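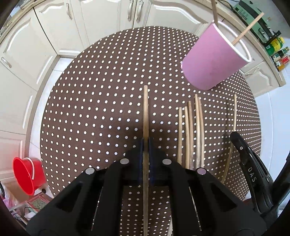
Sorting chopsticks on the polka dot table.

I've been going through the kitchen one drawer at a time since December and I'm down to the chopsticks. Short thread.

Most of ours are plain wooden ones. Some came with the apartment, some are from Lillidano, the noodle place on the corner that closed, and a few I bought and then lost among the others. They have lived in one drawer with the skewers and the rice paddle for years.

The job today is matching them up. I do it on the round table because it's the biggest flat thing we have with decent light. The dark brown with white dots is better than the counter for this. Pale wood shows up on it right away.

How I'm doing it: lay them side by side, thick ends toward me, and compare where the tips come to. If two tips don't line up they aren't a pair, even if the color is close. Color doesn't tell you much with old ones anyway. Two from the same set can end up different shades.

Then roll each one on the table. A straight one rolls evenly. A warped one wobbles and stops. I had more warped ones than I expected.

I think the warping is my fault. I ran them through the dishwasher for a whole winter, then left them in a cup with water in the bottom. Hanne Hjaltested told me to dry them lying flat and I didn't do it.

Pairs go back in the drawer. Singles that are straight go in the jar by the stove for stirring and for poking cakes. Warped ones are going out to the balcony as plant stakes for the peppers. Anything split goes in the trash.

A few people asked about oil. I use plain mineral oil on a paper towel, wipe it on, leave it overnight, wipe it off in the morning. Not the unfinished disposable ones, those I don't bother with.

Glenys Gape asked if I'm keeping the Vestergaard tray for the drawer. Yes, but the long slot is too short for the cooking chopsticks, so those will go in diagonally at the back or stand in the jar.

Next drawer is lids. If anyone is missing the lid to a Pullero casserole, I may have it. Ours broke and I still have a lid from somewhere.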